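Arnico G2 tidy-up kit, 3 months in. Bought with own money

Rating: 3 out of 5

Quick one as I'm between jobs. Paid 2339 for the full kit from Gasser, arm plus base plus the hand-held gripper you use for showing it what to do. Cheaper without the base (2140) but then it can't get round the back of anything, so don't.

Question I get asked in the shop every week: can it do chores yet. Answer: some. Slowly.

What it does well. Boxes. Anything square, light, not shiny. Picks up, puts on shelf, goes back for the next one. Soft ribbed fingers are the best bit of the whole thing, they give a little round an odd shape and don't mark cardboard. Set-up took an evening, manual is poor, Skelaslow app is better than it was in the spring but still logs you out.

What it does badly. Glass. Leaflets lying flat. Anything with a lid it might decide is a handle. Clearing a desk sounds like the easy job and its the worst one, every item wants a different grip and half of them want a bit of thought about where they go. My lad does our packing bench in ten minutes, moaning included. The Arnico needs most of an afternoon and I still go over it after.

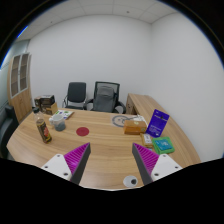
Desk clearing with the hand-held gripper. Glass mug and the thin booklet behind it are the hard ones, boxes are fine.

Teaching it: you do the job yourself with the gripper, over and over. They say more than 278 goes for a mixed desk. I gave up counting and my wrist gave up before that. Burgi Egger on the Poltlow forum swears by short sessions and moving everything about between goes, and she's right, made a real diffrence. Before that mine only coped if things were where I'd left them.

Flat red coaster type things: hopeless at first, now gets them maybe half the time by dragging to the edge. Bottles ok if they stand up by themselves.

Noise fine. Battery on the base fine. Spare finger pads overpriced and slow to come, mine took till November.

Wiping down, no. Washing up, don't even think about it. Folding, Balthasar Plattner has a video of his doing tea towels and good luck to him, mine makes a ball.

Would I buy again? For the stock room yes. For the house no, not at over 2000. Gasser were decent about the dud charger, sent another without a fuss. One star off for price, one for the mug handles.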